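Gripper notebook, May, started 3 p.m.
Handheld pair, new fingers vs. old ones 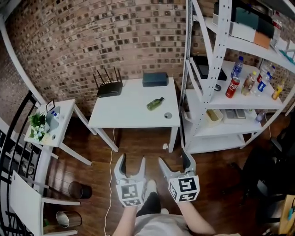
Both grippers up, jaws open, before going for the green pump bottle. Head view.

OK, so I finally got my hands on the second pair and spent the whole afternoon walking around with them, and I have opinions! Writing this down before I forget, and so that Mi-kyung doesn't have to get it all out of me over lunch in pieces.

What I wanted to know: do the Tendside fingers hold a slippery bottle any better than the Drovbridge ones we've been using since winter, and does the tracking stay put when I turn my wrists like a normal human being. Same routine for both sets. Start a few steps back from the white table, hands out in front, walk in, pick up the pump bottle from where it's lying on its side, stand it up, let go, back off. 23 tries per set. I was going to do more but my forearms had other ideas.

Drovbridge first. They're stiff, they close fast, and I trust them on boxes. On the pump bottle they're kind of miserable. The tips meet the curve too low and the thing squirts away from you (I chased it across the tabletop more than once, and once onto the floor). Final count was 11 clean ones. I'm calling it clean if the bottle ends up standing and I didn't have to regrip. Rizal wants to count regrips as successes and I told him he can do that in his own notebook.

Then the Tendside ones. Much nicer! They give a little, so you can come in a bit crooked and they sort of settle around the bottle. I lost count of the clean ones for a minute because Aisyah came in to ask about the door code, so go by the log for that set and not by my tally marks. It was clearly more than the other set, though. The misses I remember were nearly all the same miss – I grabbed too close to the pump head, and it swung down as I lifted. That's me, the fingers did what they were told.

Weight is the bad part. Swapping the fingers shifts the balance forward and after a while my left hand starts to droop. You can see it in the playback, the left track sinks little by little through the session. Izzati thinks we could move the cube back a bit and fix most of it. I'd like to try that before anybody prints a new handle.

About tracking. Marker cubes are at the base of the jaws on both hands, and facing forward they're great. It gets ugly when I roll the right wrist outward past a certain point, and then the front marker goes edge-on while the side one hasn't really come into view yet. I get a little jump there, every time, in the same spot. Plotidix smooths over it if you leave the filter at 200 ms, but then everything feels like it's happening underwater, and the grip timing comes out late. I'd take the jump and clean it up after. Maham disagrees, she says the late timing can be shifted back in one line. Could be! She should show me the line.

I also tried the can on the shelving unit, just for fun, four or five grabs. Reaching in between the shelves is a whole different problem. The open jaws are wide, and I kept knocking the drink bottles next to it. I'd want to half close before going in. Neither set of fingers lets you hold half closed without really concentrating on your trigger finger, so maybe a soft stop there? Ask Ismail if they sell the trigger with a detent, I think I saw it in their parts list.

Small stuff:
Left trigger squeaks. Drop of oil, didn't have any.
The cable hanging down from the table is right where I walk in on the left side. Stepped on it twice. Tape it before the next session.
Battery on the right gripper was down to about a third when I quit, left one was fine. Same charge time for both, so keep an eye on that.
The screws for the Tendside fingers are not the same size as the old ones. The bag is in the top drawer, I wrote on it.

Next time: cube moved back on the left hand only, same bottle, same walk-in, Tendside fingers on both. Then somebody other than me does it, because I've gotten way too used to that bottle. Mi-kyung has smaller hands and I bet the trigger reach bugs her. After that the shelf, properly, with a plan.

Left the Tendside set mounted. Rizal, please don't swap them back.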